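Dasgate 2 – task planner for two-arm cells

Home > Software > Planning > Dasgate

Dasgate decides which arm picks what, in which order, and how the two of them stay out of each other's way. It reads object poses from your perception stack (ours is called Skarkeo, but we're told others exist) and sends timed trajectories to the controller. It has no opinion on your choice of gripper. It has many opinions on your collision margins.

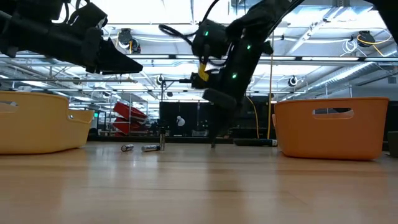 Page last changed: 2023-07-20

Small batteries on a shiny tabletop are our standard test job. A cylinder lying down and the same cylinder standing up need different grasps, and a glossy surface hands the camera a second, upside-down cylinder free of charge. Skarkeo filters the reflections before Dasgate gets to see them. Dasgate would happily plan a grasp on a reflection if you let it. It's a planner, it believes what it reads.

What you get

Shared-space scheduling. Each arm reserves the volume it is going to sweep. If both want the same spot, one waits. You can set a preferred arm, and the other one will sulk at a safe distance.

Grasp selection by pose. Upright, lying and leaning parts each have their own grasp table, editable in plain text. We ship 56 grasp templates, of which you will probably use four.

Bin rules. Assign parts to a bin by class, by size or by which arm is closer. Rim height goes in the bin file. Please fill it in – the default is zero, and bins have rims.

Replay. Every decision is logged with the reason it was made, so that on Monday you can find out why the left arm thought that was a good idea.
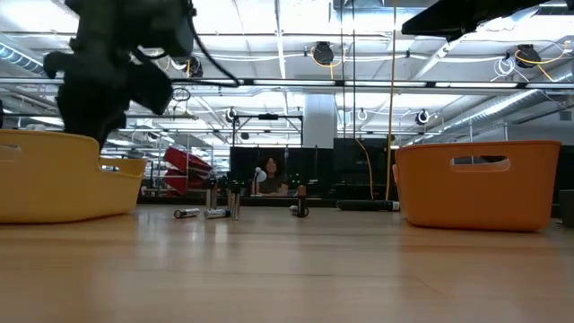

Can I run Dasgate with a single arm?
You can, by leaving the second arm out of the cell file. The scheduler then switches itself off and you pay the single-arm price.

Requirements

A Linux machine with eight cores, 16 GB of memory and a wired link to both controllers. Wi-Fi is not supported. Fabrice Sabatier, who wrote the scheduler, would like that sentence in larger type.

Works with

Skarkeo pose server, Ağca motion controllers, and anything else that speaks our message format. The format is documented over 2286 lines, some of them cheerful. The adapter for older Ağca firmware went out in December and won't get new features.

Ordering

Part number 1254, two-arm license, one cell, updates for a year
Delivery: download, with a license key by email
Support: by ticket, answered by the people who wrote the bug

Sold and maintained by Pokby. Price on request; tell us how many cells you have and which controllers they use.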